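Equipment > Bench Automation > Folding and Light Packing > Trodlow Napkin Folding Cell

Trodlow Napkin Folding Cell: buying and planning guide

14 shares | 3 comments

The Trodlow is a benchtop folding cell for paper napkins, serviettes and similar light sheet goods. It has two small arms on a shared base, a flat work surface and a tray station on the right-hand side. It is sold to caterers, function centres, care kitchens and small packers who currently fold by hand and want to know if a machine would pay for itself.

This page covers what the cell does, what it needs around it, what to put in the budget besides the purchase price, and how to prepare before asking for a quote. If you already know your fold pattern and your daily volume, skip to the section on quoting.

What the cell handles

The standard Trodlow takes flat or pre-creased paper napkins, single sheet, plain or lightly embossed. It folds to a rectangle or a square. It doesn't do fans, bishops' hats, pockets for cutlery or anything that has to stand up on its own. Those shapes can be quoted as custom work, but the programming usually costs more than a small buyer wants to spend.

Cloth napkins are outside the range of the standard gripper pads. The Ernesska pad set, sold separately, will hold light cotton. Heavy starched linen is still a job for people.

Paper that arrives already creased is easier for the cell than paper off a roll. The arms find the crease and fold along it, and small errors get pulled straight by the paper itself. Uncreased stock needs the optional scoring bar.

Look at the hand job first

Before any talk of price, we ask buyers to write down how the folding is done now. It sounds like busywork and it saves a fair bit of money. Most quotes that go wrong do so on a detail of the hand work that was left out of the request: a sheet that has to be turned over halfway, a stack that has to face one way, a final press that keeps the fold from springing open.

Sit beside the table and note:

- the size of the sheet when open and the size when finished
- how many creases it already has, and which ones get used
- which hand holds and which hand moves
- where finished pieces go, and which way they face
- what happens to a torn or crooked one

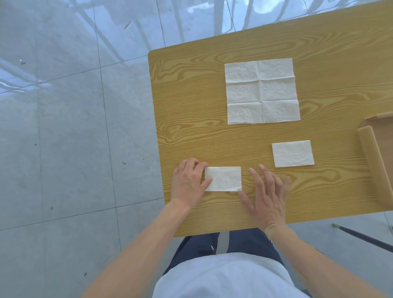

Vudport customer, by comment: we did this write-up over two shifts before we asked for a price, and found our morning crew and our evening crew were folding to different sizes. The quote would have been for the wrong one. My only complaint is that the worksheet has no room for sketches, so we stapled ours on.

We have since added a blank page at the back of the worksheet. It can be used for sketches or for a sample taped flat.

The smoothing step deserves its own line. A person folding paper will often lay one hand on the finished piece and press it flat, and may not think of that as part of the job. A machine has to be told. On the Trodlow, pressing is a separate motion with its own setting for force and time. If your paper is thick or embossed, a light press keeps the pattern and a heavy press flattens it. Send samples of both the paper and the finished result you're happy with.

Space and services

The cell sits on a bench you supply. The bench needs to be level, rigid and deep enough that the tray station doesn't hang over the side. Dining tables and folding trestles move too much once the arms get going.

Allow clear floor on the operator's side for a chair and for someone to walk behind it. Keep one end of the bench free so trays can be slid out without lifting them across the work surface.

Power is a standard wall outlet. Compressed air isn't needed. The cell should have its own circuit if there is a dishwasher, urn or oven on the same wall.

Light matters more than buyers expect. The overhead camera reads white paper against the bench, and it needs a difference between the two. Strong sun from a window, or a shiny floor throwing that sun back up, can wash out the edge of a sheet at certain times of day. A blind will normally fix it. If you can, take note of where the glare falls in the early morning and again at 4 pm before you settle on a spot.

Bench colour should be darker than the paper. Bold patterns in the surface don't stop the cell working, though they add time at set-up, and we supply a plain mat for that purpose. The mat is included in the base price.

What to budget for

The purchase price is only part of the cost. Buyers who plan for the full first year tend to have fewer surprises. The items below are the ones we see on most orders.

Base cell. Two arms, base, overhead camera, controller, plain mat and one tray station. Ask for the current price list, as it is reviewed every December.

Gripper pads. A set of paper pads costs $50. Pads pick up paper dust and lose their hold, so keep a spare set on the shelf.

Set-up and training. A fixed charge of $1479, covering delivery to the bench, one fold pattern and a half-day of training for your own people. Extra fold patterns are quoted one at a time.

Trays. The cell comes with one. Most sites want more, so that a full one can be taken away while the next is filling. Any shallow tray with a raised rim will do if it fits the station. Deep boxes won't, since the wrist of the arm can't reach down into them at the angle it needs.

Service. The warranty runs 12 months. After that there is a yearly plan, or you can pay by the visit. Sites more than a day's drive from a depot should take the plan, as travel is charged on single visits.

Staff time. Someone still has to load sheets, take away trays, clear misfolds and wipe down the camera. Don't put this at zero. On a steady run it comes to 30 minutes a shift for one person, and more in the first few weeks.

Buy, lease or wait

Leasing suits seasonal work. If your volume doubles for functions at the end of the year and drops off after that, a lease with a pause clause may be cheaper than owning a cell that sits under a cover. Eskildsen handles the leases and does its own credit check, so allow extra time.

Buying suits a steady daily volume of one fold. The cell holds its value fairly well as long as the service record is complete.

Waiting is sometimes the right call. If one person can do the day's folding in between other jobs, the cell won't pay for itself in labour. A few customers buy it anyway, to spare people's wrists or to keep hands off the paper, and those are fair reasons, but they should be written into the business case as such. We'd sooner see that at the start than hear about it at the first review.

Preparing for a quote

Work through the steps in order and send everything together. Partial requests go to the back of the line.

1. Fill in the worksheet. Use the sizes of your real stock, measured with a ruler. The size printed on the carton is often for the folded piece.

2. Pack samples. Send one unopened sleeve of napkins and a handful of finished ones. Put card on either side so they travel flat.

3. Record the fold at each stage. Leave one sheet fully open on the table, put a finished one beside it, and work the next one slowly enough that each crease can be followed. Lifting the bottom edge is the part we look at most closely, as the depth of that first strip sets where both arms have to grip. 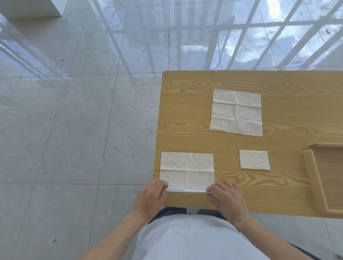

4. Draw the bench. A rough plan with measurements is enough. Mark the window, the outlet, the door and the side where trays will leave.

5. State your volume. Give a normal day and your busiest day. If you only know the yearly figure, tell us how many days you fold.

6. Name your reject rule. Tell us how crooked is too crooked. A fold that is out by the width of a pencil line may be fine in a dispenser and not fine on a set table. The tighter the rule, the slower the cell runs.

7. Set a decision date. Quotes are held until that date if you give one, and lapse at the end of the month if you don't.

After the quote

You'll get a written price, a cycle time measured on your own samples and a list of anything we couldn't do. Read the list first. If the cycle time doesn't cover your busiest day, the answer may be a second tray station or an earlier start, and both cost less than a second cell.

Site visits can be booked once the quote is accepted. We check the bench, the light and the outlet, and we run the fold on your stock before the final invoice is sent. If the bench has to be replaced or the cell moved to another wall, the visit is repeated at no charge the first time.

Spare pads, mats and trays can be ordered without a quote through the parts list. Have the serial number from the underside of the controller ready.

3 comments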